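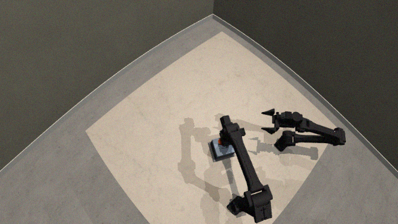 ## Plulia, after 23 evenings with a two-arm cell

I bought Plulia in February for one job: working out where to bolt down two small black arms before I drilled anything into my real table. I'd been doing it with cardboard and masking tape (don't laugh, it got me through 7 layouts!), so my standards weren't exactly high.

Setup is lovely. You drop in a room, a floor and a table top, then pull the arms from the library and drag each base wherever you like. I've got one reaching in over a little blue-gray box and the other folded up off to the side with its gripper open, and that's the pair of poses I keep coming back to when I'm fussing over base spacing. The shadows are a real help here – with two arms over a plain beige top, I find it much easier to judge how high a wrist is sitting.

Joint limits are where I got grumpy. The defaults are far too generous, and I had to type in my own for both arms, one joint at a time, with no copy button. Valdis Lapiņa on the Godorura forum shared a settings file that saved me the second round, bless him. Also, do your zero offsets first! I did mine last and had to redo 14 saved poses.

The picture is grainy on my old laptop, and looking straight down on a gripper you can hardly make out the fingers, so I swing the camera lower for anything fiddly.

Cilano's planner draws nicer rooms, but I could never get its bases to stay put. Plulia gets 9 out of 10 from me, and I'll drill the table once I've settled on the elbow clearance.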